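Gustine Picture Book Project — progress report, May

The grant covers text editing, art and a first printing of the Zwahlen family history for young readers. The manuscript is finished at 14 chapters, cut down from the longer draft we sent in with the application. Sisato has delivered final art for all but 6 spreads.

Firkar quoted 638 copies for the hardcover run, with 326 set aside for school libraries. The paper price went up after the quote — we have asked for it in writing before signing.

Still open: permission for two letters quoted in chapter nine, and the endpaper color. 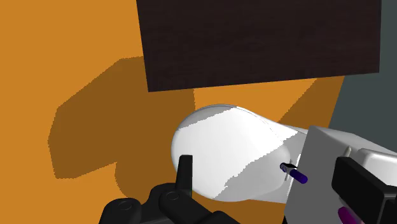

Computer rendering: dark brown wood panel over an orange floor.

Proofs are due back at the end of the month. The second payment can be released once they are approved. No change to the total budget is requested.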